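Cómo preparar un partido de pretemporada (guía rápida para entrenadores de fútbol base)

Alvarado, 2018-07-14

Va deprisa que tengo entreno. Lo que hago yo con los juveniles antes de cada amistoso.

Antes de nada: hablar con el rival. Duración, cambios libres o no, quién pone árbitro. Por escrito. En June... perdón, en junio fuimos a Faltonby sin cerrar nada y acabamos jugando 80 minutos con un balón pinchado.

La víspera
Lista de convocados al grupo. Hora de llegada, no hora de partido. Botas de tacos y multitaco, las dos.

Calentamiento
Trote suave, movilidad, rondos. Luego series cortas hasta sumar 800 metros, sin apretar. Porteros aparte.

El once
Mezclar. Nada de poner a los de siempre. Vasiliki Kyriakidis, mi segunda, apunta minutos de cada uno en una libreta. Al descanso se mira y se reparte.

Durante el partido
Una sola consigna por parte. La presión tras pérdida, por ejemplo. Si gritas cinco cosas no oyen ninguna. Los corners, ensayados de antes.

Al acabar
Estirar, agua, recoger petos. Vestuario como estaba. La charla tecnica, al día siguiente, que en caliente no sirve.
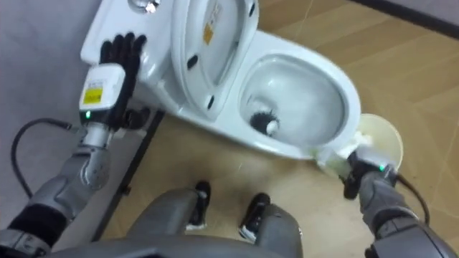

Las notas me las mandáis esa misma noche, dos líneas por jugador y ya.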